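Ulalbridge mystery house opens a seventh room, and this one involves lunch

ULALBRIDGE, August – Dreso, the live escape game venue above the old Kurkar carpet showroom, will open its most ambitious room yet this month. It is called The Ofori Inheritance, it lasts 50 minutes, and it asks visitors to do something families have struggled with for centuries: read a will without falling out.

Players arrive as distant cousins of the late Augusta Ofori, a shipping heiress who disliked all of her relatives equally and hid the proof of who gets what somewhere in her dining room. Her solicitor has stepped out for a sandwich. When he comes back, the estate passes to a donkey sanctuary, and the cousins go home with nothing but the parking ticket.

The room takes groups of two to six and can be played at three levels. The gentlest, Polite Enquiry, comes with as many clues as a group cares to ask for. The middle level, Raised Voices, allows five. The hardest, Contested Will, allows one, delivered by the butler over a speaking tube in a tone regular visitors to Dreso will recognise.

"We tested it on 28 groups before we were happy with it," said Pylyp Levchenko, founder of Dreso and the voice of the butler. "Four of them got out at the top level. One couple asked if they could stay in and finish the argument they had started over the sideboard. We had another booking, so we said no, but we did let them have the waiting area."

The new room replaces the venue's store cupboard and a good part of its office. Staff now do the accounts in the reception of The Submarine, which opened last year and has better lighting. There are no padlocks in The Ofori Inheritance, a decision Mr Levchenko made after clearing more than 100 of them out of the cupboard to make space and finding that he had keys for almost none.
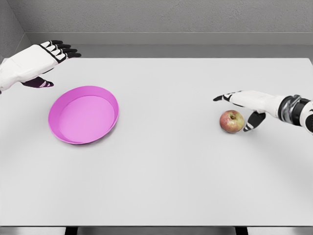

A pink plate and a red-and-yellow apple on a white tabletop.

Visitors who have played the other six rooms will find this one slower to begin with and a good deal noisier by the end. Much of it depends on talking. Clues are split between the cousins at the start, each of whom is handed a sealed letter and a grudge, and no single player can solve the first puzzle alone. Teams that like to send one clever person ahead while the rest admire the wallpaper may find that the wallpaper is where they should have been looking anyway.

"People ask if it's frightening," said Mr Levchenko. "There's a bit with a gong. Otherwise it's a family meal, so that depends on the family."

The Ofori Inheritance is suitable for ages ten and over, and under-16s must play with an adult, or at least with someone prepared to sign for one. The room is on the first floor and can be reached by lift. A version with the gong switched off is available on request.

Bookings open on Tuesday at 7 pm through the Dreso website and at the front desk. All games are private, so groups will not be paired with strangers. Players are asked to arrive 15 minutes early for the briefing, which includes the family tree. It is a large tree, and there will be no second reading.

ENDS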